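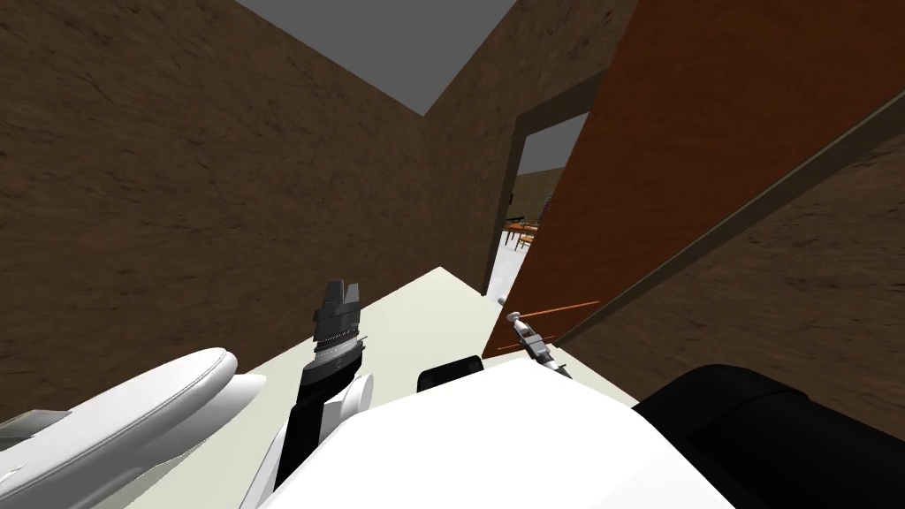

Department of Automotive Service, Zidbridge Technical College
Electrical Systems I
Handout 2: Voltage drop and relay circuits
Revised Wednesday, July 8, 2020

Read before lab. Bring a digital multimeter with fused leads, a wiring diagram for your assigned car, and the worksheet from the first handout.

1. Terms

Source voltage is measured across the battery posts, with the meter leads on the posts themselves and the clamps left alone. Available voltage is measured across the load while the load is running. The difference between the two is lost in the wires, switches, connectors and grounds. That loss is called voltage drop.

Voltage drop exists only while current flows. An open circuit shows full source voltage at the end of a bad wire, provided the wire has one strand left, since the meter draws almost no current. For this reason a reading taken with the connector unplugged says very little about the condition of the wire. Load the circuit first, then measure.

Ohm's law applies to every part of the circuit separately:

V = I x R

where V is the drop across the part, I is the current through it, and R is its resistance. In a series path the current is the same everywhere, so the part with the highest resistance has the largest drop.

2. Worked case

A cooling fan draws 39 A at high speed. The power side of the circuit has a total resistance of 2 milliohms.

V = 39 x 0.002 = 0.078 V

This is acceptable. Now suppose corrosion in one connector raises the total to 20 milliohms.

V = 39 x 0.020 = 0.78 V
P = 39 x 0.78 = 30.4 W

Most of the 30.4 W is released as heat in the connector. The plastic softens, the terminal loses tension, and the resistance goes up again. An ohmmeter on its lowest range, with its own lead resistance of several tenths of an ohm, will not find this fault. The drop test will.

3. Limits used in this course

Single connection: 0.1 V
Switch or relay contacts: 0.2 V
Length of cable, general: 0.2 V
Complete power side: 0.5 V
Ground side, load case to battery negative: 0.1 V

These are working limits for 12-volt loads. Where the service manual gives a tighter figure, use the manual. Sensor circuits are a separate matter and are covered after the midterm.

4. Relay terminals

A standard four-pin relay has two circuits that share a housing.

Terminals 85 and 86: coil (control side)
Terminal 30: feed to the contacts
Terminal 87: output to the load

A five-pin changeover relay adds 87a, which is connected to 30 when the coil is off. Do not put a four-pin relay in a five-pin socket without checking the diagram.

For a plain coil, either of the control terminals may be fed and the other grounded. For a coil with a diode across it, polarity matters. The usual practice is positive on 86 and ground on 85, but some makers reverse this, and the symbol printed on the relay body is the authority. A reversed diode relay will short the control circuit and, if the control circuit is a module output with no fuse, may damage the module.

Typical coil resistance is 60 to 100 ohms. At 12.6 V, a coil of 86 ohms draws:

I = 12.6 / 86 = 0.147 A

A coil with a parallel resistor will read lower. Look at the symbol before calling it bad.

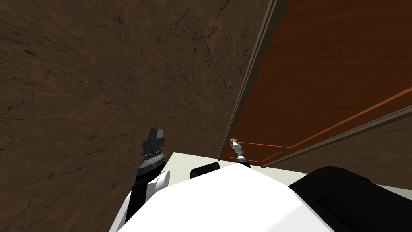
Can a relay click and still be faulty?
A click shows that the coil has moved the armature. It does not show that the contacts carry current, so the drop from 30 to 87 has to be measured with the load running.

5. Procedure: power side

Use the DC volts scale. Autorange is permitted, but watch for the change from V to mV.

a. Record battery voltage, all loads off.
b. Turn on the load and record battery voltage again.
c. Put the positive lead on the battery positive post. Put the negative lead on the power terminal of the load, back-probed with the connector plugged in.
d. Record the reading. This is the total power side drop.
e. If the total is over the limit, leave the positive lead on the post and move the negative lead toward the battery one connection at a time.
f. The fault lies between the last two test points where the reading fell sharply.

For engine-driven loads, let the idle settle before step b. Keep leads clear of the belt and fan. Electric fans can start with the key off on some cars.

6. Procedure: ground side

Put the positive lead on the ground terminal of the load and the negative lead on the battery negative post. Load on. A reading over the limit is split the same way: load case to bracket, bracket to body, body to engine, engine to post. Paint under a ring terminal is the common cause on cars that have had body work.

If the ground side reads close to battery voltage, the ground is open.

7. Reading the result

Low drop on both sides and a weak load: the load is at fault.
High drop, power side only: work through section 5.
High drop, ground side only: work through section 6.
Low drop on both sides and a dead load, with full voltage across it: the load is open inside.
No voltage at the load and no drop across the closed switch: check the fuse feed.

The last case catches people every term. With no current in the circuit, every good part reads zero volts across it. The full source voltage appears across the open. Find the open and the readings will make sense.

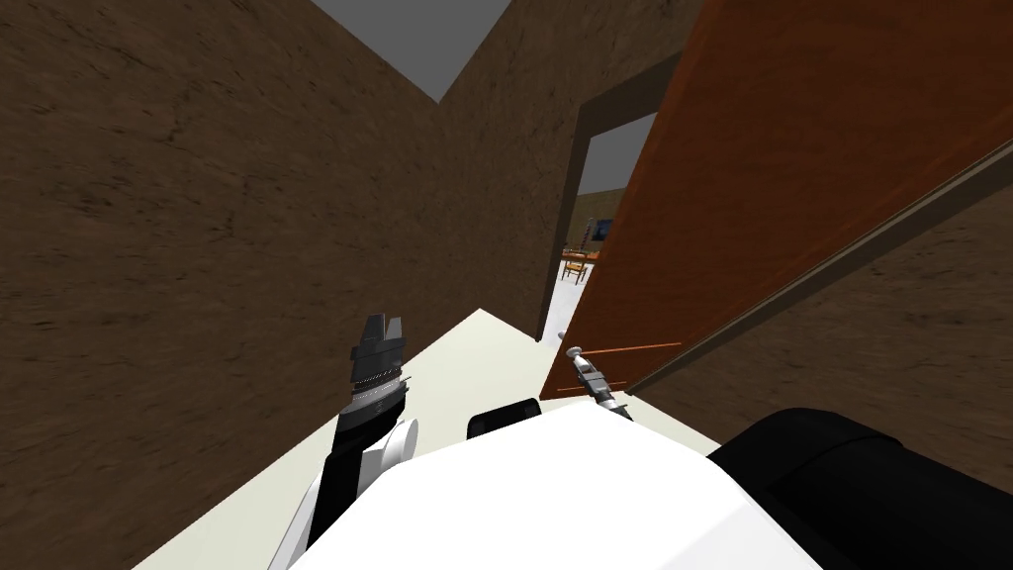

Rin Ogura wrote on the feedback sheet that the worksheet should ask for the current as well as the drop, since a reading of 0.15 V at 5 A and the same reading at 39 A do not describe the same connection. The point is accepted. The worksheet now has a column for current, measured with a clamp meter. Zero the clamp before each reading and keep it in the same position on the wire.

8. Lab assignments

Bench A: Garley board, headlamp circuit with relay. Fault set by instructor.
Bench B: Foltitz board, blower circuit with resistor pack. Measure the drop at each speed.
Bench C: Matsuda board, changeover relay. Draw the circuit before applying power.

Work in teams of 2. Each student turns in a separate worksheet. Readings go down to two decimal places, with units. A reading with no test points written next to it gets no credit.

9. Problems

9.1 A rear defogger has 12.4 V at the battery with the load on, 11.7 V at the power terminal and 0.05 V at the ground terminal, both measured against battery negative. Find the drop on each side and the voltage across the grid.

9.2 Relay contacts show 0.35 V from 30 to 87 at 14 A. Find the contact resistance in milliohms and the heat released in watts.

9.3 A horn does not sound. Terminal 86 reads 12.5 V and terminal 85 also reads 12.5 V with the horn button pressed. State which side of the coil circuit is open.

The makeup lab for this unit is in December. Sign up on the sheet by the tool crib.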